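Cumgate to replace wayfinding typeface across all sites

Signs to be redrawn in Ballon from June
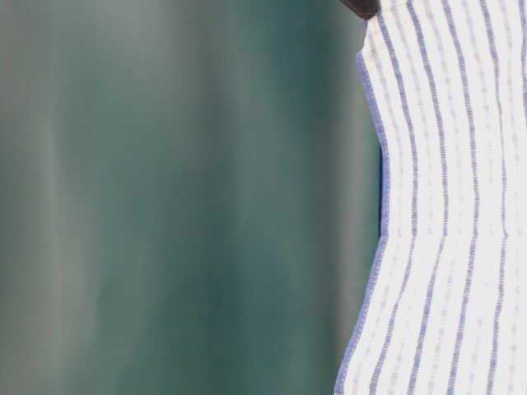

Murali Krishnan would have preferred a longer trial, and told the review meeting that the new face had been tested on corridor signs but hardly at all on the exterior panels, where viewing distances are greater and the lighting is poor after 4 pm. The point was recorded and the order went ahead.

Cumgate, which runs a group of health centres and day clinics, will change the lettering on its signs, printed forms and appointment letters to Ballon, a sans serif drawn by the type and information design studio Moodley. The present lettering is a modified grotesque supplied with the original sign system. It has been altered several times by different contractors, and the files now in circulation do not match one another. Differences in the width of the lower-case "a" and in the spacing of numerals can be seen on adjacent door plates in the same building.

An audit carried out by Moodley before the design work began logged 3,435 signs. Of these, 1,070 are to be replaced in the first phase, starting in June. They comprise the main directional signs, lift and stair identifiers, and all door plates for rooms used by the public. Staff-only doors and plant rooms fall into a later phase for which no start date has been set.

Ballon is supplied in two weights, Regular and Medium. Regular is specified for printed matter at 12 point and above. Medium is specified for signs with light lettering on a dark ground, where the strokes appear heavier than they are and the counters tend to close. Apertures in "c", "e" and "s" are wide. The capital "I" has short serifs, the lower-case "l" has a curved tail, and the figure "1" has a flag and a foot, so that room codes mixing letters and numbers can be told apart. The zero is open by default, with a slashed form available as an alternate.

Kerning was carried out by hand for the room code pairs in the audit. Other pairs use the values generated from the spacing groups and will be corrected as faults are reported. The character set covers the languages in which Cumgate currently issues letters in Latin script. Letters in other scripts will continue to use the existing fonts, with the line spacing adjusted so that both versions sit on the same grid.

Manufacture has gone to Terkov, which will cut the lettering from vinyl for interior panels and print it directly on to aluminium for exterior ones. The two methods give slightly different edges at small sizes, and the studio has issued separate drawings for each. The minimum x-height on door plates is 15 mm. On overhead signs it is 60 mm. Arrows have been redrawn to align with the x-height instead of the cap height, and are placed on the side of the panel towards which they point.

Colour is unchanged. The existing dark blue ground has been kept, and the contrast with the white lettering was measured on finished samples under the corridor lighting used in most of the buildings. The matt laminate was selected after the satin version produced glare opposite windows.

Templates for letters and forms will be released to departments before the first signs go up. Old stationery may be used until stocks run out. Departments that make their own temporary notices are asked to use the supplied template and to leave the tracking at zero. Font licences are held centrally and the files should not be copied to personal machines. Requests for additional room codes go through the estates desk, which will pass them to Terkov in monthly batches.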